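Can a Robot Clear Your Table Yet? How to Test It in Simulation

Before you let a two-armed robot near real dishes, try the chore in a simulator. We use Clesteck for this, but the steps are the same in most programs.

Start with one table and two or three objects. Pick a single job, such as moving one item to the other side, and write down what counts as done.

Set both arms to a raised starting pose, clear of the table top. Check the walls too — a gripper that lifts straight up can run into whatever hangs there.
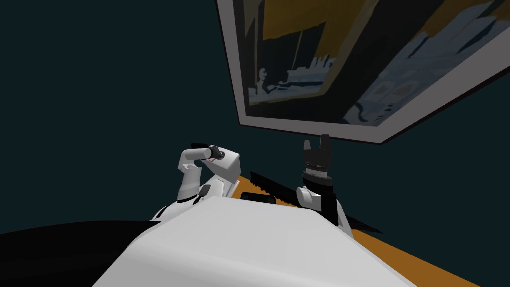 Next, run the job 86 times and change the object's position a little each time. Log every drop, bump and missed grasp.

Our last batch finished 315 of 392 runs. That is fine for research, but too low for a kitchen. Long, thin items gave the most trouble. Malathi Rai now tests those in a separate batch, with the grip point set by hand.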